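Bathroom Basin FAQ

Hi, I'm Tania Fakir and I look after the holiday units at Flarnaston. I get asked about cleaning basins more than anything else, so I've put my usual answers in one spot.

What do you use for the everyday clean?
Warm water, a squirt of dish soap and a microfibre cloth. That's it! I wipe the ledges first, then around the base of the tap, then the bowl. I spend two minutes on it, tops.

Can I use a cream cleanser on glossy ceramic?
I do now and then, but only a soft one and never with a green scourer. Fine scratches hold grime and you'll be chasing it forever. If you're nervous, try a patch near the back first.
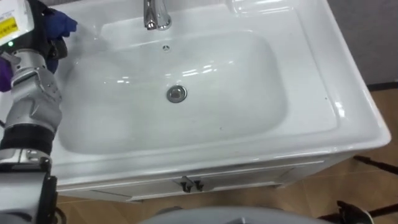
Rinse it well too - dried cleanser leaves a chalky film that shows up the minute the light hits it. I go over everything with a dry cloth at the end, taps included.

What about dark marks in the bowl?
Depends what made them. Mascara and hair dye want soap first, then a bicarb paste left on for a bit. Metal marks (from a dropped razor, say) are really a fine layer of metal sitting on the glaze, and a soft cream cleanser usually shifts those. Work from the outside of the mark in towards the drain so you don't spread it all over the place.

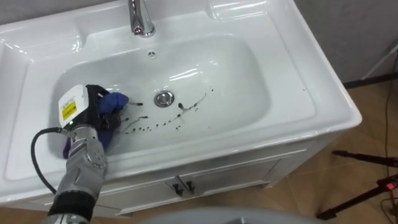
Dark streaks and spots around the drain stopper.

Do I need to clean the overflow hole?
Yes please! Everybody forgets it. I use an old toothbrush and a bottle brush, then pour a cup of warm water through. If your bathroom smells a bit swampy, start there.

Is bleach okay?
I keep it well away from the chrome, and I never mix it with anything, vinegar especially. I hardly ever reach for it these days.

How do you get the chrome shiny?
Soapy water, rinse, dry cloth. For water spots I wet a cloth with watered-down vinegar, hold it on for 40 seconds and rinse straight away.

Which cloths do you buy?
Pumine ones, in the big pack of 100. I wash them at 40 degrees with no fabric softener, and they last me ages.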